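Project report: block colors and table layout
Sofia Economou, Edem Tetteh
Hikville, Intro Design Lab

1. What we wanted to know
Does color help people remember where a block was put? Simple setup, wooden blocks, plain white surface. Borrowed the idea from the Issahaku worksheet. 21 classmates took part, one at a time.

2. Setup
White tabletop, no grid. Tried a patterned cloth first, bad idea, too distracting. Red, green and blue cubes, not lined up with each other on purpose. People get 2 seconds to look, then turn around and we clear the table.
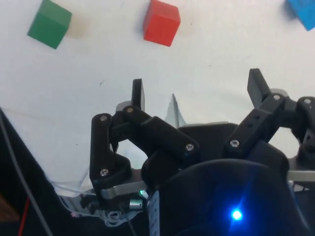 Fig. 1. Green and red cubes on the white table, part of the blue one at upper right.

3. Problems
Table shows every speck, wiped it between rounds but probaly not enough. Also kept bumping the blocks, so Edem called out the positions and Sofia wrote them down. Should of done that from the start.

Blue was the color most people named first. Not sure if thats the color or just where it was placed. We didnt swap the positions enough to say.

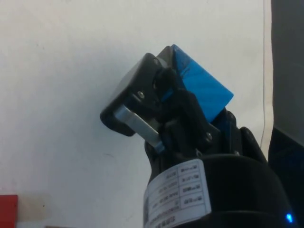
Fig. 2. Blue block, held at a slant. Faint darker streaks on the top face.

4. To do
Swap positions every round. More people, 100 would be nice but not happening this term. Sand or repaint any scuffed faces so nobody uses the marks as a clue. Notes are in the Luta folder, raw sheets with Edem.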